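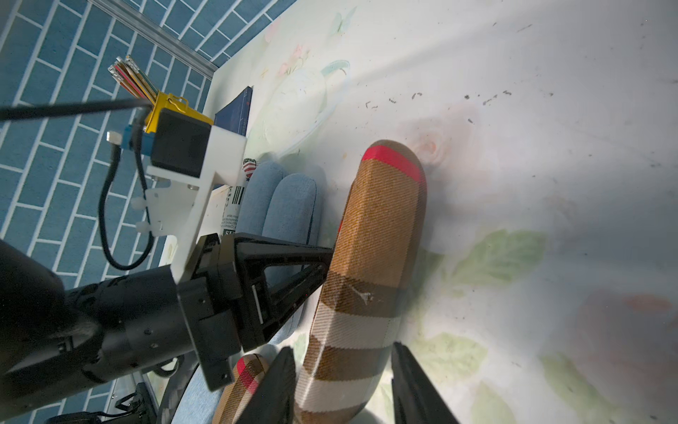 Plaid cushion, brown and tan with the red band. Side bench.

September, 4:40 p.m. Madder again.

Third go at the Ceta recipe. The goal is still a brick red on cotton that a reasonable person would call red. First go was salmon. Second go was what the jar label now calls "warm beige," which is generous to everybody involved.

Scoured the cotton at 195 F for an hour with soda ash. Water came out the color of weak tea, and I had bought this cloth as "ready to dye." Scoured it again. Slightly weaker tea. Decided I could live with it.

Mordant is the Morris alum, new bag. The old bag had drawn damp and set up like plaster, so last month's numbers are suspect and I've crossed them out on the wall chart. Somebody had already crossed them out in pencil.

Dye pot: 600 g ground root, left to soak overnight in tap water. The tap water in the Virgate building is soft, so I added chalk. How much chalk is recorded on the back of an envelope, and the envelope is in the dye pot area, and the dye pot area is pink. Best reading is a 1 followed by something. Will redo.

Held the pot under 160 for the first hour. Then I took a phone call. When I got back it was simmering happily and smelled like a root cellar, and we all know what heat does to madder. Brown. A rich, handsome, entirely unwanted brown. Swatch 11 is the exception, having been pulled before the call. It dried to a decent brick and I have pinned it up where it can't be missed.
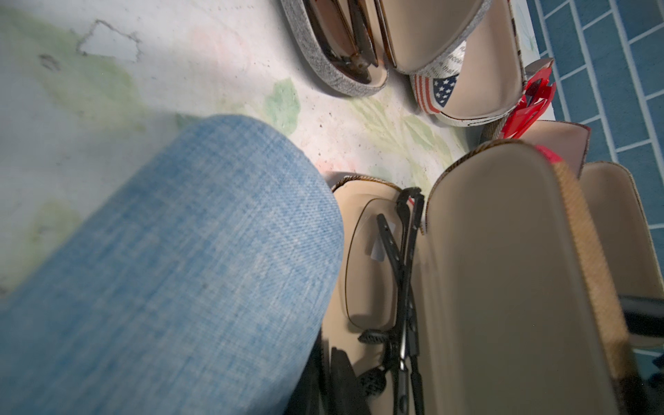
A word from the Ernineo side of the shop: the brown is fine, stop apologizing for it, and has anyone tried a bran bath before blaming the phone. Also the thermometer reads low and has done so since spring.

Noted, with thanks, and with some feeling about the word "spring." Checked it in boiling water and it is indeed low, by nine degrees. So my "under 160" was no such thing, and the salmon batch may deserve a retrial.

To do:
New thermometer.
Write chalk in the book, in the book.
Split the next bath in two, bran in one half.
Order another 1000 g of root. The supplier wants to know if we are eating it.
Swatch 11 goes in the window for the light test, half covered with foil. Do not tidy it away.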